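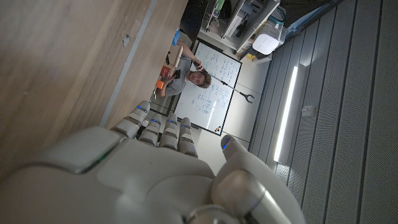

Last changed July 1, 2018

Research > Gitum working papers > Shared rooms > Section 4

4. The whiteboard as common memory

Figure 4. Project room, Hovland site. Whiteboard with handwritten notes, equations and small diagrams; man seated with a smartphone.

We logged 174 board entries over 14 weeks, starting in March. Equations stayed up longest. Notes to a named person went fast, often same day. Diagrams in between, and usualy redrawn smaller when space ran out. Phones matter here: 84 entries were photographed by someone before wiping (self-reported, so treat with care). Fig. 4 shows the kind of board we mean, dense, dark marker, several hands possible. Who wrote what we did not code. Should have. Wiping rules differed by by room and are taken up in Section 5.

Comments
Edvin Nygård: Does "entry" include arrows added later?
Bendik Løken: No, only new text or a new drawing. Will fix the wording.

Related
Desk sharing at Vuludstead
Zenora meeting notes, a recount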